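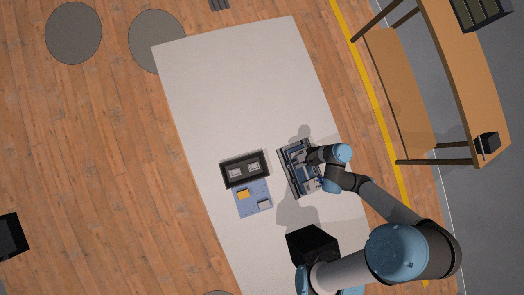 Natural dye bench, madder series

September 21, 2021

Second run on the Gaillard wool. Weighed out 739 g of dry skeins this morning, scoured them in the big pot and left them to cool overnight temperatures permitting – the shop was warmer than I wanted. Alum at 12 percent, cream of tartar at 6, same as the February batch.

Madder is from the Pullance sack, lot 167. It is ground coarser than the last lot and I should have soaked it longer. Held the bath under 70 C for the first hour, then it crept up to 76 while I was on the phone with Flirovton about the late yarn order. Pulled it back down with cold water. The skeins nearest the bottom went browner than the others.

Results so far, wet:
Skein 1 – brick, fairly even
Skein 2 – same, a little light at the ties
Skein 3 – brown side of red, do not use for the sample card
Skein 4 – best of the lot, close to the old Trurkeo swatch

Ties were too tight again on skein 2. Use a loose figure eight in cotton, four places, and leave slack.

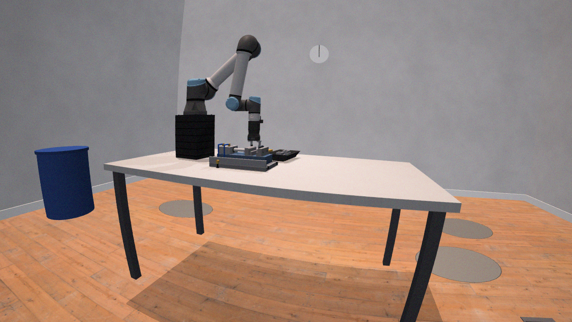

Will judge color only once they are dry. Wet madder always reads a full shade deeper and I have been caught by that before. Piret Navickas wants a washfastness strip from each skein, so cut 36 cm from the inside end and label before anything goes on the rack. She also asked if we could try chalk in the bath. Our water is soft, so it may be worth a small pot – one skein, nothing else changed.

Exhaust bath is saved in the lidded bucket. Plan is to put the silk hankies through it tomorrow at a low heat and see if we get a usable coral.

Pot thermometer reads two degrees high against the glass one. Wrote that on the handle with tape. Temperatures above are from the glass one.

To order: alum, pH strips, cotton string. Ask Pullance if they still have the finer grind.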